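April, afternoon, notebook page for the gripper pipeline

OK, picking up from where I stopped before lunch. The retargeting script runs end to end now, which is more than I could say at 9:30 this morning, but the finger-width channel was garbage on the soft package demos and I wanted to know why before I fed any more of it to the policy.

Short version for Innes: it's the width estimator, not the tracker. Pose looks fine. I replayed 20 clips with the trajectory drawn over them and the SLAM output stays glued to the room the whole way, even when the hand swings fast over the bedspread. I had been blaming all that flat pink fabric for starving the feature matcher (sorry, fabric). There's plenty of texture in the print, and the clutter behind it helps too.

The width channel is another story. We get it from the finger edges in image space, and the fitter wants a clean dark-to-bright step on the inside of each finger. With a matte box that works great. With a shiny wrapper the highlight lands near the edge of the pad, the fitter jumps onto the highlight, and the reported width hops by 2 mm from one sample to the next and back again. The policy then learns to chatter. Fadime saw exactly this on the arm last week and thought it was the PID gains, and we spent most of an afternoon turning the gains down for nothing. I've put them back where they were. 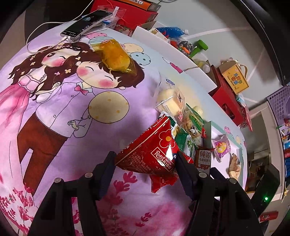

So, what I tried, in order:

First attempt was a plain median filter on the width signal, window of five. Kills the hops, but it also smears the moment of closing, and the closing moment is the one thing we really need to be sharp. Labels for "grasp started" came out late on almost everything. Reverted.

Second attempt, mask out saturated pixels before the edge fit. Better! But the threshold that worked for the red wrappers ate half the pad on the brighter clips, and then the fitter had nothing to hold on to and returned NaN. I don't love a fix that needs a number per object. Left it on a branch in case Magnus wants it for his stuff.

Third attempt is what's in main now. I stopped looking for the edge of the pad and look for the finger bodies instead, using the screw heads as landmarks where they're in view. They're rigid with the fingers, they're bright and round, and they don't care what is being pinched. Fit the ones we can see, take the bracket geometry from the CAD, and solve for opening. When one side only shows a single screw head I add the straight outer edge of the bracket as a second constraint, otherwise the rotation is free and you get silly answers.

Reran the whole Suominen batch with it. 193 episodes, no NaNs, and the hops are gone on the ones I spot-checked by eye. I have NOT checked the clips where the fingers close all the way on nothing, so don't quote me on those yet.

Things that bit me along the way:

The calibration file for the second gripper was loading for the first one. Same name, different folder, and the loader takes whichever it finds first. Angus, I think you warned me about this and I nodded and did nothing. The loader now throws if it finds two.

Training config had max_steps at 3000 left over from the smoke test. If you pulled yesterday and your loss curve looks weirdly short – that's why. Pull again.

Timestamps on width and pose were off by one sample after my resampling change. Easy to miss on slow motions, ugly on fast ones. There's a test for it now (test_align_width_pose), and it fails on the old code, I checked.

Still bugging me: objects that sag. A stiff box fills the space between the fingers and the width tells you something about the thing you're holding. A soft packet folds up, so the same object can give very different widths depending on where you grab it. The policy treats width as if it were object identity, at least that's how I read the attention plots, and I'd like to add noise to that input during training and see if it calms down. Kirstin thinks we should drop width as an observation completely and keep it only as an action. She may well be right, and it's a one-line change, so I'll run both overnight on the Prelovholm machine and compare in the morning.

To do: fully-closed clips, delete the old edge fitter once Fadime has signed off, write the units in the README (meters, not millimeters, yes I know). Also ask Innes if the viewer can draw the fitted screw circles on playback, I keep doing it in a scratch script and losing the script.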